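Open day at Etholm shows photography and print work by young adults with autism

Visitors filled the two upstairs workrooms at Etholm on 1 March 2023, when the training center opened its doors for the first time since moving into the former Zein shoe warehouse.

The center teaches photography, printing and small-business skills to people between 16 and 25 who are autistic or have a learning disability. It runs for three terms a year and takes 20 trainees at a time. Most come for two days a week and spend a third day at home or with an employer.

I arrived at ten and was given a name sticker and a sheet with the running order. The tour began in the print room, where two large-format printers run most of the day. Trainees take orders from outside customers, check the files, print, trim and pack. Last year they sent out 4,000 prints, mostly school portraits and greeting cards.

Xuelian Shen, who teaches the business course, took our group through the pricing exercise every trainee does in the first month. They work out paper, ink, postage and their own time, then set a price and defend it to the class. She said most of them start far too low. One trainee had priced a framed print below the cost of the frame and corrected it in front of us without any help.

The independent living course is taught down the hall. Trainees who plan to leave home practice making a bed, keeping a room in order and paying bills on time.

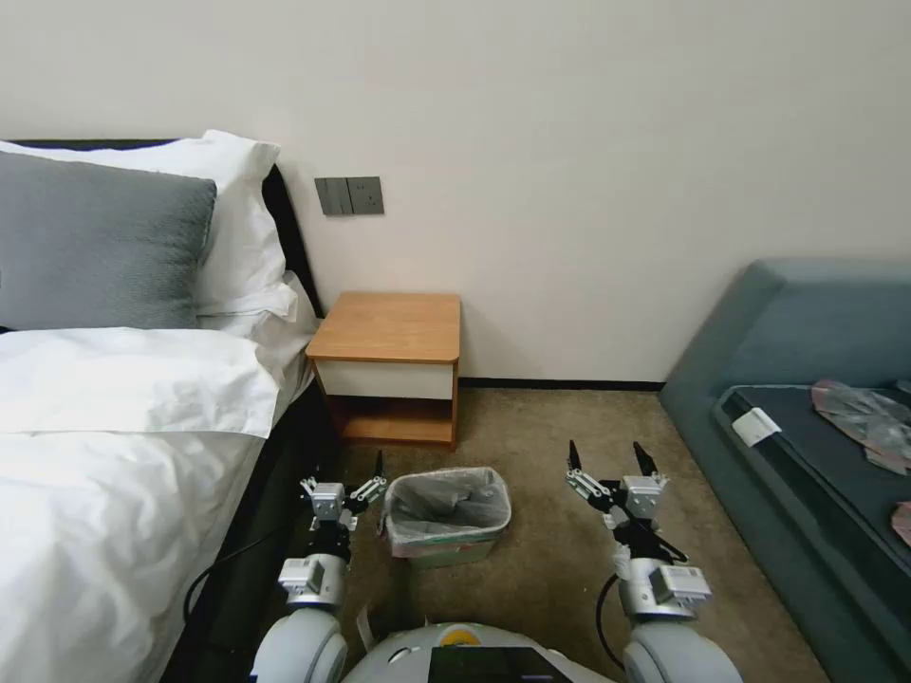

The exhibition

Downstairs, 71 photographs hung along the long wall facing the loading doors. The theme was Rumelari, the old harbor district, and each trainee had chosen one street to work on. There were good pictures of the fish market stalls and a series on door handles that I went back to twice. Labels gave the title and price but no mention of anyone's diagnosis, a decision the trainees made by vote.

Prices were clearly marked and a card reader sat by the exit. I bought a small print of the harbor steps. Half of each sale goes to the photographer and the rest pays for paper and ink.

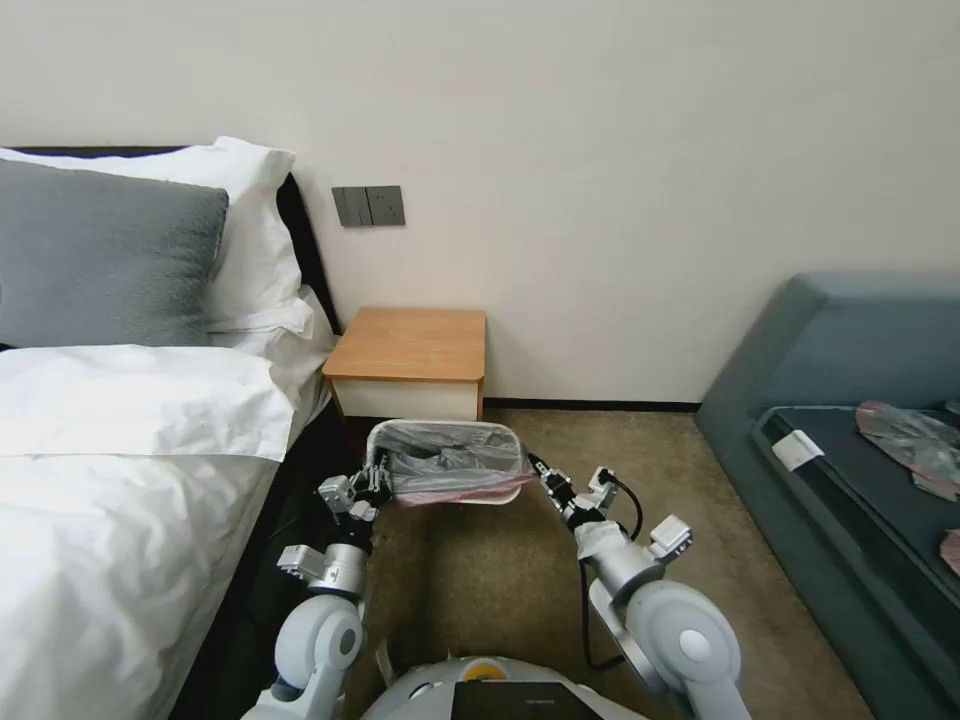
Lunch was soup and bread in the canteen. Afterward there was a short talk by two former trainees who now run Simivov, a business that photographs houses for real estate agents. They described how they found their first clients, which was mainly by walking into offices with a folder. One of them dislikes phone calls, so all bookings go through email, and they said it has not cost them work.

Questions from parents were mostly about transport and funding. The bus from the station stops at the corner but does not run after six, and the center has asked for a later service. Funding depends on the county where the trainee lives, so families were told to call the office before applying.

The building is easy to get around. There is an elevator, the corridors are wide, and a quiet room is open all day. Parking is limited to the front yard. The print room was loud when both machines were running, and ear defenders were available at the door.

Applications for the fall term close in May. The exhibition stays up until then and can be seen on weekday afternoons. Admission is free.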